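Robot club: the Hopkin arm, second term

The club closed its first term with an arm that could reach a fixed point on a bare table and come back. For the second term the task is harder. The arm has to approach a tabletop that already has things on it, pick one item and put it in a bowl, without touching anything else. Nothing on the table is fastened down and nothing is marked with a tag. The object list was left to the members, who raided the game shelf for most of it.

The software is the same package as before, Esar, with one change. In the first term every move was written out as a list of joint angles. That worked as long as the table stayed where it was. A table moved by the width of a hand made the list useless, and the members lost two sessions finding this out. Moves are now given as positions relative to the near edge of the table, and Esar works out the joints. The edge is found from the camera at the start of each run. It has to be found again if someone leans on the table, and the software does not know when that has happened, so the operator has to say so.

Behrouz Mousavi wrote the edge finder. It looks for the colored trim, which is easier to separate from the floor than the white top is from a reflection. It takes 600 frames to settle on a value. He has tried 500 and the result drifts.

Annag Urquhart keeps the run log. Since the start of term it has reached 371 entries, and each one records the start position of the arm, the item aimed for, the outcome, and who was at the stop button. Runs that were stopped early are kept. The log is the part of the project most likely to be useful to next year's group, and members are asked to fill in the outcome column in words. "Fail" on its own says very little in July.

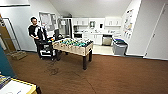
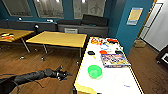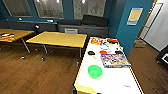

Oi-ling Chiu wrote in after the last newsletter to ask why the club bothers with a slow approach at all, when the arm is rated for much more. Her own group ran theirs at full speed from the first day and simply cleared the area. She would also like to know whether the near edge is a good reference if the table is not level, and she suggests taking two edges and the corner between them. A single edge, she says, fixes the distance and one angle but lets the whole frame slide sideways, and she suspects that some of our misses are that slide and have nothing to do with the grip.

The second point is a fair one. Behrouz went back through the log and found that most of the near misses were off in the same direction, along the table, which is what a sideways slide would produce. The corner method is being written now. It will need a longer look at the table before each run. As for speed, the limit stays. The members stand closer to the arm than Oi-ling's group did, and a slow miss moves an object a little where a fast one throws it.

Two items of housekeeping. The cable along the arm must have slack at the elbow before power goes on. Check it by hand, with the arm folded and again with it stretched out. The gripper fingers have been swapped for the softer pair from Dirnport, which hold smooth plastic better but are worse on thin items such as pencils. The old pair is in the drawer with the spare screws — please do not mix the screws, they are different lengths and the long ones reach the wiring.

Hòa Quan is looking for one more person to help with the bowl task. The rim is the hard part. If the fingers open too low they catch on it, and if they open too high the item bounces out. At present the release height is typed in by hand for each item. The plan is to set it from the height at which the item was picked up, with a margin added. Some familiarity with Esar scripts is useful but can be learned in an evening.

The open demonstration is limited to 6 runs, with the items chosen by visitors from the table. Damian Hollenstein will be at the stop button for all of them. Members who want their own script included should send it to him with the log entries that go with it.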